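**Fri, March — wood material, second pass**

Continuing from Meriem's notes. Goal for today was to get the oiled-wood material out of the old library and into the new one without the energy problem she found at grazing angles.

Recap of the problem. The old material stacks a clear coat over a diffuse base and adds the two without scaling the base down. At normal incidence the error is small enough to miss. Past 70 degrees the surface returns more light than it receives. In the furnace test (white environment, white base) the sphere should vanish into the background. Meriem's sphere had a bright rim.

Changes, in the order I made them:

1. Base multiplied by one minus the directional albedo of the coat, read from a table. Table is 32 by 32, roughness by cosine, generated with the Howells script. Checked a few entries against brute-force integration and they agree to the third decimal.
2. Coat roughness remapped. The old library squared it at load time and again in the shader, so every value in the old files is effectively to the fourth power. Explains why Hatem kept having to enter 0.8 to get anything resembling satin.
3. Base color texture now read as sRGB, roughness texture as linear. Both were being read as sRGB. The roughness map was therefore darker than authored, which partly hid item 2.

Furnace test after the changes: rim gone on the smooth sphere. On the rough sphere there is now a slight darkening, as expected from a single-scatter model. Leaving it. Multiple-scatter compensation is on Salma's list and I don't want two people editing the same function.

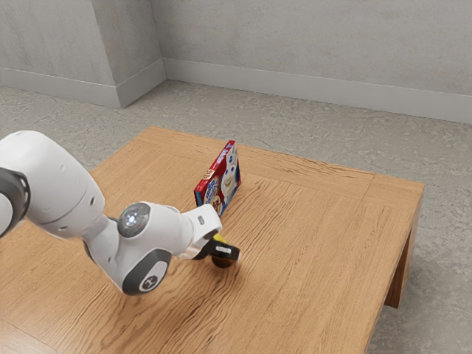
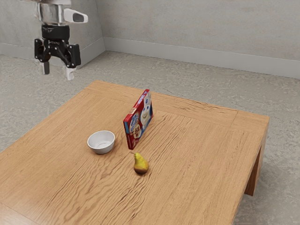 *Wooden table, a robotic arm in each.*

Render time on Drunlow, 300 samples per pixel, denoiser off, was 232 s. The old material on the same node gave 226 s, so the albedo lookup costs 6 s. Acceptable. Did not profile further.

Texture tiling. Fadwa asked whether the repeat in the grain could be broken up without a larger source. Tried offset per plank with a hash on the plank index. Works when the mesh is split into planks. Does nothing for a single slab, because there is only one index. Tried histogram-preserving blending on the slab instead: the repeat goes, but so does the grain direction, and what is left looks like cork. Wood is a poor candidate for that method. Went back to the plain texture with the UVs rotated two degrees so the seam does not line up with the front edge.

Material conversion. The converter found 3,453 references to the old wood across the archive. Most are in the Mustinari interiors. Ran it in dry mode only. Two classes of failure in the log:

- files where the coat weight is driven by an expression instead of a number. The converter writes zero. It should stop.
- files saved from Hodeo, where the roughness was already corrected by hand. Applying item 2 to those corrects them twice.

For the second class there is a version tag in the header, so the check is easy — skip the remap if the tag is present. Moataz says some of the early Hodeo exports lost their headers. Need a list from him before running this for real.

Open:

- anisotropy on the coat. Parameter exists, is read, and is never used. Either wire it up or remove it from the panel.
- index of refraction fixed at 1.5 for the coat. Fine for varnish, high for oil. Meriem has a reference somewhere.
- the albedo table is loaded once per material instance. Memory is trivial but load time in the archive files may not be.
- re-run the furnace test with the denoiser on. It was smoothing over the rim in the earlier tests and I would like that written down with numbers.

Branch is pushed, not merged. Tables are in the shared folder next to the script.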